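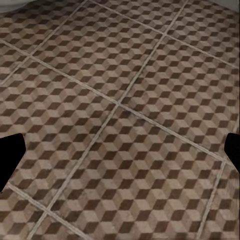

The simulated gripper, open over tumbling-block tile.

Tip 5: Change the floor before you change anything else

If you're teaching a robot arm to tidy up at home (and I do hope you'll try it, it's such a cheerful way to spend July evenings!), please don't practice on one plain floor. I did that for ages with my little Restik arm in simulation, and it picked up spoons beautifully until the day I switched to patterned tile.

Elaine Bezerra, who helps me with the Hamdy kitchen project, suggested we treat it like testing a stain remover: same job, different surfaces. So we ran 200 tries on plain gray, then 200 on busy tile like the brown and tan cubes up top, with the spoon starting in the same spots. Plain gray gave us 99 percent. The cubes were a good deal worse, and most of the misses were grabs at a dark diamond in the pattern.

Mixing floors into the practice runs helped more than adding extra runs on gray. We're up to 1,770 practice runs now. Keep a notebook by the computer and write down which floor each miss happened on.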